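图集：给机械臂倒水这件事立规矩
2022年6月26日
浏览 2118　分享 96

终于把这一页整理出来了！Kidari 的台面操作守则改到第三版，我们在 Stolton 的工作间照着它干了一整个春天，倒水、递瓶子、收杯子，天天跟水打交道。守则正文写得比较干，条目后面带编号，新来的人看两页就想去泡茶，所以我按实际干活的顺序重新排了一遍，每一条配上我们自己的说法和踩过的坑。能放图的放图，放不了的就多写几句。

先交代一下范围：桌面固定安装的单臂，末端是两指夹爪，处理的东西是瓶子、杯子、小罐子这类轻物件，液体只用常温清水。热水、酒精、油都不在这一页里，那些另有一份，Mared Kemeys 还在写（催过了，她说快了，上次也是说快了）。

一、开工以前

桌面先清空

所有跟这一轮任务没关系的东西都下桌。螺丝刀、胶带、手机、谁的咖啡，统统拿走。我以前觉得角落里放一卷胶带能碍什么事，直到有一次手臂回零位的时候手肘那一节往外摆，把胶带扫到地上，胶带滚到踏板底下去了。没伤着什么，可是找了很久！现在墙边有个浅盘专门收这些零碎，开工前端走，收工再端回来。

擦桌子用微湿的布，擦完再用干布走一遍。白色台面特别诚实，有一点水印在斜光下面就看得见。台面上有水膜的话，轻杯子会滑，夹爪碰一下杯沿，杯子就自己跑了。

光要匀

我们把窗帘拉上，只用顶上的漫射灯。影子淡一点，软一点，边缘散开最好。硬影子会让识别程序把杯子的影子当成杯子的一部分，抓取点就往旁边偏。灯开好以后等一小会儿再做标定，刚亮的时候色温会漂。守则里把这一条列在“建议”，我个人举双手赞成升到“必须”，下一版会上我还要再提一次。

背景越素越好

墙面不贴东西。原来墙上有一张很漂亮的值班表，带彩色方块的，Mabli Foulkes 画的，现在挪到门背后去了。大家都有点舍不得，但识别结果马上就干净了许多，值！

急停按钮试一次

每天第一次上电后，先按急停，确认手臂真的停住，再复位。两个人轮流按，早上按过的人下午就看着别人按。这样每个人的手都认得那个按钮在哪儿，闭着眼睛也摸得到。按完在本子上签名，本子夹在按钮旁边的架子上，笔用绳子拴着（拴了以后笔的寿命长了好多）。

按急停的时候夹爪里不要有东西。断电后有的夹爪保持夹紧，有的会松开，看型号，也看怎么接线。请各位先弄清楚自己那一台是哪一种，写在标签上贴到底座。我们的 Luna 是保持型，换了夹爪以后又重新测了一遍才敢这么写。

二、瓶子和杯子怎么选

瓶子

透明塑料瓶，瓶身硬一点的，捏下去不会瘪。软瓶子倒水的时候夹爪一用力，水就从瓶口蹿出来，像水枪一样，场面很欢乐，收拾起来很不欢乐。标签最好撕掉，胶也擦干净，这样从侧面能看到液面。

透明的东西对深度相机来说一直是老大难，瓶壁会反光，也会把后面的墙透过来。我们的办法是把抓取高度固定下来，瓶子放在定位圈里取，视觉只负责看瓶子在不在，不负责猜瓶子有多粗。这个办法很土，但是稳得让人高兴。

装水量

一次最多装 300 毫升。装得太满，手臂一加速水就晃，瓶子重心跟着走，腕部力矩的读数像心电图一样好看又没用。装太少也麻烦，要倾到很大的角度水才出来，最后那一段又急又猛。守则给的是上限，下限由各组自己定，我们组的做法是水面要高过夹爪握住的位置，从旁边一眼就能判断。

盖子

拧下来的瓶盖放进浅盘，别放在桌上。小、圆、会滚，而且跟台面颜色常常差不多。Gwion Watkins 在守则第二版里为瓶盖单写了一小节，当时我们都笑他，后来陆陆续续都跑去跟他道歉了。

杯子

用轻的一次性小杯，杯口带卷边的比较好，卷边能让杯口硬挺，夹爪收杯的时候不容易把杯口捏扁。不要印花。每轮检查杯底有没有凹陷，站不稳的直接淘汰，不心疼。

颜色的事要多说一点。白杯子放白桌子，对人眼来说已经有点费劲了，对程序更是。有人主张全部换成鲜艳的杯子，一下子就好认了！可是我们做守则的目的，是让手臂在真实的台面上也守规矩，厨房里、病房里，浅色杯子放浅色台面多得是。所以第三版定下来的做法是两种都要练：调试阶段用深色杯，正式跑的时候换成浅色杯，记录里注明用的是哪一种。Kgomotso Masilela 把两种结果放在一起对比过，差别主要出现在杯口边缘的定位上，杯身反而还好。她那张对比表我要来了，打印出来贴在水池上面，洗手的时候都能看两眼。

三、动手的时候

距离：瓶子和杯子分开起步

这一条是我最喜欢的。开始倒水之前，握着瓶子的夹爪和杯子要隔开一大段，中间的台面上什么都不放。手臂从一侧进来，杯子站在另一侧，两者之间是干干净净的通道。这么做有很实在的好处：手臂有充足的路程把速度降下来，旁边的人也来得及看清楚轨迹对不对，觉得不对劲还有时间伸手去按急停。早先图省事，瓶子和杯子挨着放，倒水动作是快了一点，可是路径规划稍微有一点偏差就撞杯，站在旁边的人连“哎”都来不及喊。

杯子放好以后，人的手就离开台面，退到黄线外面，喊一声“好了”。喊出来！点头不算，手势也不算。操作员听到以后重复一遍“好了”，再放行。第一次这么干会觉得有点傻，干上一个下午就习惯了。

提瓶：先直上，再平移

夹住瓶子以后先垂直提起，离开台面足够高了再往杯子那边走。瓶身保持竖直，中间不许顺手倾斜。有些轨迹优化会为了省时间，把提起和平移揉成一条漂亮的弧线，看着特别潇洒，瓶子里的水可不这么想。守则要求关掉这个融合选项，菜单里藏得挺深，我在文末写了怎么找。

速度

带水移动时限速，空手移动可以恢复到平常的设置。限速值写进程序，不允许在示教器上临时调高。我们内部有个小工具叫 Gape，专门盯着夹爪开口宽度和速度，哪一项超了就暂停，并且把前后一段数据存下来。刚上线的那阵子它一惊一乍的，动不动就暂停，Gwion 调了几个晚上的阈值，现在安静多了，真响起来大家都会认真去看。

夹持力

从小往大加，加到提起来不滑就停。手指垫片每周换下来洗一次，洗完晾干再装。垫片沾了水渍以后摩擦力会变，同样的力昨天夹得住，今天就往下溜。如果发现非得比平时多加力才夹得住，先去看垫片，再去怀疑程序。

悬停和确认

到达等待位之后停一下，瓶子悬在台面上方，杯子还在远处，程序在这里核对三件事：夹爪读数稳定，杯子仍在原位，通道里没有新东西。全部通过才继续。人也在这个时候看一眼。Mabli 很喜欢这一步，她说像乐队开始演奏以前大家互相看一下，我觉得这个比方特别准确。

下面这张就是浅色杯、白台面的组合：乳白的小杯独自在左边，黑色夹爪在右侧握着透明瓶子，中间的桌面空着。请留意杯子那一圈卷边，识别程序最爱抓的就是它。
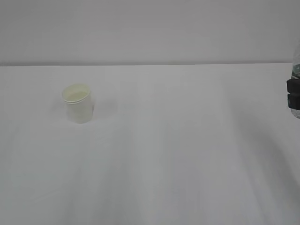

四、倒水与收尾

倾倒

瓶口对准杯子中心偏近的一侧，慢慢倾，水线细一点没关系。倾角由程序分段给，每一段之间留一点停顿让水流稳下来。倒到杯子的三分之二就回正，不追求满杯。回正要比倾倒快一点点，不然最后那几滴会沿着瓶身往下爬，爬到夹爪手指的缝里，那里面不好擦。

洒了怎么办

停机，喊“停了”，等手臂完全静止，再过黄线去擦。顺序不能换。再小的一滩水也按这个顺序来，谁都可以喊停，不需要先讨论是不是值得停。擦完之后从清空桌面那一步重新走，不能从中间接着来。我知道这很烦，真的很烦，但是从中间接着来的那几次，后面总有一样东西没归位。

洒水的轮次一样要记录，不许删。我们有个文件夹专门放这些，翻起来比成功的有意思得多，每次开例会都有人点播。

放瓶

瓶子放回定位圈，松开手指之前先停住，确认瓶底已经落到台面上。松开后手臂沿原路退，退到安全高度再转身。别急着横着走，手指外侧很容易带到瓶肩。

记录

每一轮写一行：杯子颜色、装水量、垫片哪天洗的、有没有暂停、谁在操作、谁在旁边看。字写清楚。第三版的模板里多了一栏“觉得哪里怪”，可以只写两个字，也可以写半页。这一栏是 Þórey Brøndum 提议加的，我们收到过“声音闷”“影子长”“杯子好像矮了”这样的内容，其中“声音闷”后来查出来是一颗固定螺丝松了，从此谁也不敢小看这一栏。

值守

手臂通电时至少有一个人在场，眼睛看着台面。两个人最好，一个操作一个看。看的那个人不看屏幕，屏幕的事归操作员。换班的时候先停机，交接完再开。午饭时间一律断电，把瓶子里的水倒掉。

五、零碎问答，摘自门背后的便签

有人写：杯子能不能用双面胶粘住？不能。粘住以后撞杯就看不出来了，撞得再狠杯子也不动，等于把警报拔掉。

有人写：可以在水里加一点食用色素吗，液面看得清楚。调试时可以，加蓝色或绿色，别加红色，上次有位访客进门吓了一跳。正式轮次用清水。

有人写：反光太厉害，能不能在瓶子后面立一张黑纸？可以用来做对照，但要记下来，做完撤走。

有人写：融合选项到底在哪里？在运动设置的第二页，往下拉到底，“路径过渡”那一项，选“无”。不同版本的软件名字略有出入，找不到就来问我，我特别乐意带你找一次！

有人写：为什么黄线贴得那么远？按手臂完全伸直再加上手里的瓶子来算的，瓶子也算长度。之前只算到指尖，第二版改过来了。胶带翘边了请顺手补上，备用的在浅盘里。

六、下一版想改的地方

九月会出修订稿，目前收到的意见里我最看好的有几条。灯光从“建议”升到“必须”，前面说过了。悬停时的核对结果要显示在一块大一点的屏上，现在那行字太小，站在黄线后面根本看不清。另外想给左撇子操作员换一种急停摆法，Mared 就是左撇子，她示范了一次现在的按法，大家看完都不说话了，那个姿势确实别扭。

耐久测试也排上了，打算连续跑 2000 轮，浅色杯深色杯各一半，中途按规定换垫片。杯子会洗了反复用，别担心。愿意来值守一个下午的朋友在评论区留个名字，来了有茶喝，茶放在外间，不上台面。

还有一件小事，守则的编号以后不再重排了。第二版到第三版之间编号整个换过一遍，结果旧记录里写的“违反第七条”现在对应的是瓶盖，读起来莫名其妙。以后新条目往后加，废掉的条目留着号码，写“已废”。

打印版我放在进门左手的架子上，自取，有错字请用铅笔圈出来，圈完放回原处就行，我每周收一次。

分享 96　评论 0　登录后发表评论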